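Open day at the Ellthorpe hall: picking from a mixed bin
Speaker notes, Radosław Lis 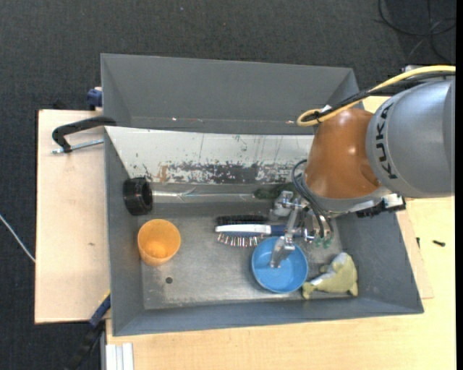
Page last changed: May, 16:40

Before I start: check the microphone, and ask if the back row can hear me. I speak slowly on the first slide, because last year I was too fast.

Slide 1. Welcome
Good afternoon and thank you for coming to Ellthorpe. My name is Radosław Lis, I work in the handling group at Nuller. We have 25 minutes together. After the talk we walk to the cell in two groups, please look at the color of your badge.

Slide 2. The bin
Leave this picture on the screen for a moment and let people look.
Say: these are things from a normal home. There is a cup, a hairbrush, a bowl, a plush toy. We did not choose them to be easy. The bowl is open and smooth, and the toy is soft, so one way of gripping will not serve equally well for both.
Point to the gripper finger over the blue bowl. Ask the audience: where would you take the bowl, if you had only this tool? Wait for two or three answers. Usually someone says "by the rim". Ask also about the brush, its handle is under the gripper.
Point to the worn paint on the back wall. A bin which is in use looks like this, and the vision must live with scratches and shiny metal.

Slide 3. The arm
The arm is from KUKA, you can read it on the side. Do not spend long time here. If somebody asks about the price, send them to the desk of Srivastava near the entrance.
Mention the cables. The yellow one and the black ones make a loop near the joint, and they are tied together there. When we plan a motion we must think about this loop also. In my first month I forgot it, and my colleagues still remind me.

Slide 4. One cycle
Explain in this order: look, choose, reach, close, lift, check. Use the hand, it helps.
For the check step, say that the robot asks itself only one question: do I hold something? If no, it looks again.
In our last long run we made 392 attempts, and 163 of them were on soft objects. Do not promise a success rate. The report will come later from the Sanstead office.

Slide 5. What is difficult
Thin, shiny things. Show again the picture from slide 2, the long translucent item near the back wall. Light goes through it and also comes back from it.
Things close to a wall, because the finger needs space.
Dark things beside dark things.
(If time is short, skip the story about the umbrella.)

Slide 6. Rules for the visit
Please stay behind the yellow line on the floor. No more than eight persons in one group. Bags remain in this room. When the lamp is red, nobody goes to the door of the cell, also not me.
Children can press the start button at the visitor panel, with an adult next to them.

Questions
Take five questions at most, then walk. Repeat every question in the microphone. If I do not understand a question, ask kindly for it once more and do not guess.

Likely question: can it work faster? Answer: yes, but today we run slow so that you can follow it with your eyes.

Water is on the table behind the screen. Give the clicker back to the Ellthorpe desk.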